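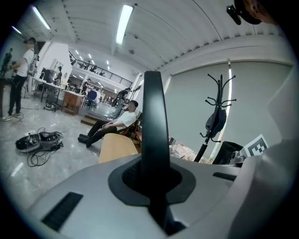 Handheld gripper unit, main room, setup before a session.

Sterach handheld kit – progress report to the equipment fund
9th December

Short one this time, we are mid-session most days and the write up is getting squeezed. Sorry for the fragments. Full numbers to follow in the January report.

Where we are

Kit under review is the Sterach handheld gripper with its camera, plus the Marwat software subscription. You paid for 2 units and the subscription. Both units arrived, both working. The trial is supposed to tell you whether to buy 4 more for the Endavthorpe site. Current answer: probably yes for the hardware, not yet for the software.

Recordings so far: 900 usable. Target for this period met. Would have been higher but see below on dropped uploads.

Hardware

Good overall. The grip is comfortable for a full session once people stop squeezing it too hard. Finger pads hold up well on cardboard and plastic, less well on anything oily. We've swapped one set. Replacement pads come with the kit but the spares bag is small, and reordering through Stirnell was slow. Would ask for a bigger spares allowance in any new order.

The fingers themselves are fine. No cracks, no play in the joint. One screw on the second unit worked itself out, now has thread lock on it and has stayed put. Told Stirnell, they said they will add it to the assembly sheet.

Cables are the weak point. Too many, all the same color, and the connector at the handle end takes a knock every time someone puts the tool down. One cable replaced already. We have started labelling both ends with tape which helps more than it should. A right angle connector would fix most of it – have asked, no answer yet.

Weight: fine for short tasks. For long ones people swap over. Nobody has complained of a sore wrist but we are keeping sessions short anyway and would advise Endavthorpe to do the same.

Setup time is still longer than the brochure says. First setup took most of a morning. Now much quicker, but only with someone who has done it before. The printed guide skips the marker calibration almost completely and the online version is for an older release. We wrote our own one-page checklist, happy to share it.

Software

Mixed. Recording is solid, we have not lost a session at the recording stage. Upload is the trouble. It drops if the network blips and then starts over from zero, no resume. We now upload overnight and check in the morning. Marwat say resume is comming in the next release but would not put a date on it in writing.

Review screen is good. Trimming is easy, and flagging bad takes is one key. Export works but the file names are a mess and we rename everthing with a script.

Tracking loss is the other one. Mostly when the tool is turned quickly or the camera ends up close to a plain surface. Slowing down helps. The software does warn you, only after the take though, so you find out too late and do it again.

Support

Stirnell reply fast on hardware questions, usually same day. Marwat slower, and the first reply is normally a link to the guide. Second reply is useful.

Money

On budget. Unplanned spend was the replacement cable and extra tape. Freight on the pads was higher than quoted, have queried it, not settled.

Next

– Finish the mixed objects set
– Try the new Marwat release if it turns up
– Lend one unit to Endavthorpe so they can try it before anyone signs
– Get a firm quote for the 4, spares included

Needed from you: a yes or no on the loan to Endavthorpe, and whether the subscription can go month to month until upload is fixed. Stirnell will hold the current unit price until the end of January.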